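Helpers wanted for a towel-folding robot build — Storkent shared workshop

Posted 08/05/2025

We are looking for up to 3 people to join a build in the shared workshop at Storkent. The project is called Skuven. It is a table-top robot that is meant to pick up a towel from a heap, lay it out and fold it. It started in a spare bedroom and moved to the workshop in March, when it outgrew the desk it was clamped to.

The places are part-time and unpaid. We cover travel within the local bus area and all materials, and members of the project get free use of the workshop on build evenings. If you are after paid work, please look at the main Storkent noticeboard, where the workshop lists teaching and repair jobs.

What the work is

Most of the time goes on picking up. Folding is fairly simple once the cloth is flat and held by two corners. Getting hold of an edge is harder, and we are still changing the fingers, the approach angle and the closing speed. A usual evening is two hours of trials, then half an hour of tidying the notes. Each trial is recorded as a hold, a slip or a miss, with a line on what the cloth was doing at the time. The log has 2880 entries so far and we would like it to be kept more evenly than it has been.

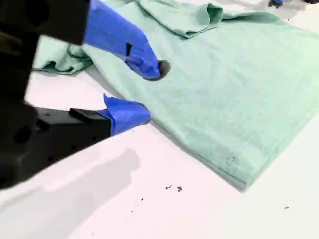 Blue-covered fingers at the edge of a green towel, Skuven bench.

The finger coverings wear and have to be replaced by hand. They crease with use, and a crease in the wrong place changes the grip. We have tried several ways of fixing them and have not settled on one. Somebody who has worked with gloves, sleeves, upholstery or bicycle tubes may well have a better idea than ours.

There is also a second, smaller job called Fakach. This is the program that decides where on the cloth to go for. It does well with straight hems and badly with bunched-up folds. It is written in Python and is in need of a clear-out before anything new is added to it.

Who we need

One person for the mechanical side. You should be happy with hand tools, small screws and taking the same part off several times in an evening. Experience with 3D printing is useful. The workshop has two printers and you will be shown how to book them.

One person for the program. You should be able to read other people's code and write down what you changed. You do not need to have worked on robots before.

One person for trials and notes. This suits someone patient who writes clearly. You will set out the cloth, start each trial, record the result and stop the machine if it needs stopping. Full instruction is given on the first evening.

You must be 18 or over and able to come at least once a fortnight for three months. The bench is in the Štefanec room on the ground floor. There is a level entrance from the yard and an accessible toilet on the same floor. The bench height can be changed, but it takes two people, so let us know before you come.

Safety

Everyone does the workshop induction before touching the machine. Long hair is tied back and lanyards come off. Hands stay outside the marked area while the motors are on. The stop button is tested at the start of every evening and the test is signed for in the book.

Other things to know

The design files and the log are shared openly, and anything you make for the project will be shared on the same terms — please be sure you are content with that before applying. Your name goes in the credits unless you ask for it to be left out.

We can also use towels. Hand towels and tea towels are best, clean, plain, with the hems intact. Leave them in the crate by the Štefanec room door.

How to apply

Send a few lines saying which of the places you want, what you have made or mended before, and which evenings you can manage. A CV is not needed. Write to Skuven, Box 106, Storkent Workshop, or hand a note in at the front desk. We will invite people to come and watch an evening of trials before either side decides. The places stay open until they are filled.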